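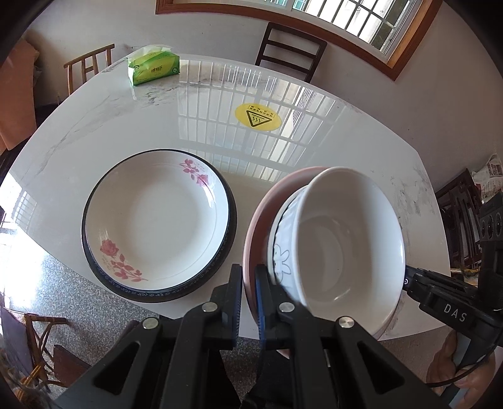
Planning the budget: questions we get about hand-held grippers

Most first orders for hand-held grippers are planned around the price of the unit, and most of the trouble comes from everything else. The cost that gets missed most often is the work itself: what will be picked up, by whom, and in what order. Clearing a table is a good case to plan from. A bowl stacked on a plate asks for more opening width than either piece alone, and smooth ceramic puts the load on the grip strips, like the dark blue ones along these jaws. Write down your hardest pick before you ask for a quote. The answers on this page come from Raltley's equipment desk and apply to rentals and purchases unless we say otherwise.

Should I rent or buy?

Rent if your project has an end date and you don't have a second one lined up. Buy if you expect to use the grippers through most of the year. Rental fees on the Skiteck line can be credited toward a purchase if you decide before the rental runs out. They can't be credited afterward.

How many units do I need?

The minimum order is 2. One operator needs one unit, and the second covers repairs. If you have several operators working at the same time, order one each and keep a spare at every site. Sharing a spare between sites usually costs more in shipping and lost hours than the unit would have.

What does a starter set cost?

The Skiteck starter set is $819. It includes one gripper, a cable and a set of replacement grip strips. It doesn't include storage, a computer or any software beyond the basic setup tool. A minimum order is therefore two sets.

What should I budget for wear parts?

Grip strips wear first, then cables. Dishes and glassware are easy on the strips. Cardboard and anything gritty are hard on them. Put strips on their own line in the budget and order them with the units — a separate order later means a separate shipping charge.

Do I need to pay for the objects too?

Yes, if you don't already have them. Buy things people really use at home, in mixed shapes and finishes. A matching set of plates is cheaper but gives you very little variety. Secondhand stores are fine. Expect breakage, and don't put anything on the table that you would mind replacing.

What about the room?

Borrowed dining rooms and kitchens work well and cost less than a built set. Check for windows that reflect off the tabletop at the hours you plan to work. Allow time for moving chairs and for putting the room back the way it was.

How long does delivery take?

Standard orders ship in 23 days. The Indska adapter plate is made to order and ships separately. Orders placed in December go out in January.

Is there a volume discount?

There is for orders over $2000 before tax. The discount applies to units and wear parts but not to shipping.

Can I change an order after I place it?

You can add items until it ships. Removing items is possible until we send the packing notice — after that it is handled as a return.

Who do I contact for a written quote?

Use the quote form and choose Baldursdóttir as the office if you are ordering from outside the United States. Include your hardest pick, the number of operators and the date you need to start.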